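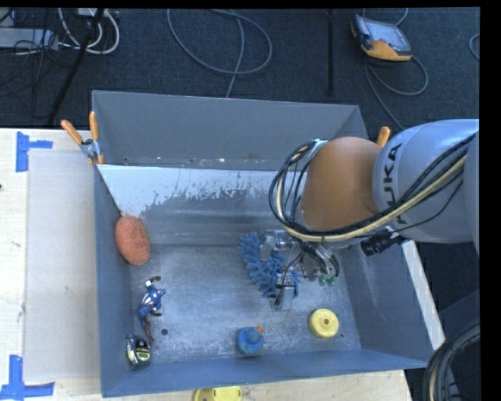

Frequently asked questions

Buying, boarding and visiting at Humport Alpacas

Last updated 31 October 2020

Do I need to buy more than one alpaca?

Yes. Alpacas are herd animals and a single one will be stressed, stop eating well and often get sick. We sell in groups of 3 or more unless you already own alpacas. A goat, sheep or llama does not count as company for this purpose.

How much land do I need?

An acre of decent grass will usually carry 4 animals, less if your ground is poor or you get long dry spells. Split it into at least two paddocks so one can rest. If you feed hay all year you can manage on less, but your feed bill will go up.

What kind of fencing should I put up?

No-climb woven wire, at least four feet high, five if you have coyotes or loose dogs nearby. Do not use barbed wire. Electric tape on its own doesn't work well as the fleece insulates them.

Can I keep males and females together?

No. Males need their own paddock, and ideally not one that shares a fence with the females. Geldings can sometimes run with females but watch them closely at first. We don't sell intact males as pets.

What do they eat?

Grass and grass hay, plus a small daily ration of mineral pellets. Alfalfa is too rich for most adults, though we use a little for thin or nursing females. Fresh water at all times. Every buyer goes home with a bag of the pellets we use so the change of feed can be gradual.

Are your animals registered?

All breeding stock is registered and the papers transfer with the sale. Pet-quality geldings from the Manolakis line are registered too. A few older fiber animals are not, and the sales list says so.

What is the difference between Nikurum and Witadum on the sales list?

They are our two herdsires. Nikurum is a medium fawn huacaya and throws mostly fawn and brown cria. Witadum is a solid white huacaya with a finer fleece, and his stud fee is higher. Outside breedings are available to both – see the next question.

How do outside breedings work?

Your female comes to us, or we can drive to you if you are within 70 miles. She needs a recent negative BVD test and a clean fecal before she arrives. The fee covers repeat matings until she is confirmed pregnant by ultrasound, and there is a live birth guarantee. If the cria does not live past 24 hours we rebreed at no charge.

Do you breed in winter?

We stop at the end of December and start again in spring. That keeps births out of the coldest part of the year. Pregnancy runs eleven and a half months on average, but two weeks either way is normal.

How often are they shorn?

Once a year, in late spring. We use a traveling shearer, and buyers who live close can bring their animals to our shearing day. Let us know early. Toenails and teeth are done at the same time, though toenails will need trimming in between.

Can I buy raw fleece?

Yes, after shearing. Blankets are skirted and sold by the pound. Seconds are cheaper and fine for felting or stuffing. Most years we have some 100 pounds to sell and the white goes first. We do not ship samples.

Do alpacas spit?

At each other, yes, mostly over food. They don't often spit at people, but you can get caught in the middle.

Can I visit the farm?

By appointment only. Please wear closed shoes, leave dogs at home, and if you keep alpacas or sheep yourself, put on clean boots before you come through the gate.

Do you deliver?

Delivery is charged by the mile. Short trips can be done in a minivan with the seats out – they sit down once the vehicle is moving. For out-of-state sales you will need a health certificate, and we arrange that with our vet at your cost.

Is there a deposit?

A quarter of the price holds an animal for 30 days. Board is free during that time and is charged by the day afterward. Deposits are refunded if the animal fails the vet check.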